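The Sorting Room Learns a New Trick

I've been writing about workplaces for years and I still get lost in them, so of course I walked straight into the wrong end of the Trindireo building and had to be fetched.
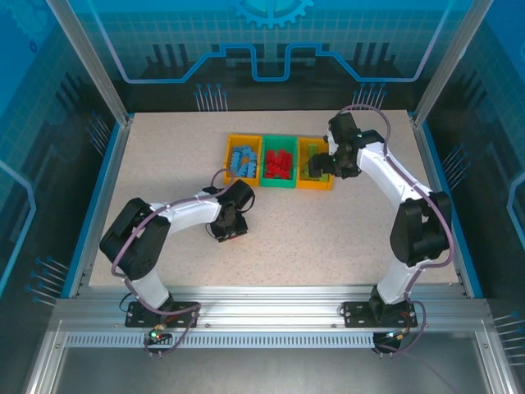 It's the night shift that got the better deal, according to one of the packers, and the day people are still a little sore about it. Fair enough! Trindireo makes up activity kits for schools (building bricks, mostly, sorted by color and bagged), and until December every brick went through somebody's fingers. Now there are 2 arms to a cell, picking and dropping into little bins, and the nights crew got them first.

So what changed? Wrists, for one thing. I heard more about wrists than about wages. People who used to sort for a whole shift now load trays, check bags and go over to a cell when it stops, and it does stop – a brick lands on its side, the software from Miltotico sulks, and over you go. One woman told me she misses the sorting. She could do it with the radio on and her mind somewhere in Portugal.

The order I watched was 500 kits for a school district, and it went out before lunch. The biggest one this spring was 1,086, and I was told about it by three different people, all of whom seemed to have packed it alone.

Six of the old sorters have been trained to set up the cells themselves, which means teaching the arms where to reach when a new bin layout comes in. It pays a bit more. It also means you get called away from your sandwich, a lot.

The rest are waiting to hear about the next round of training, and the sign-up sheet by the break room was already full on both sides when I left.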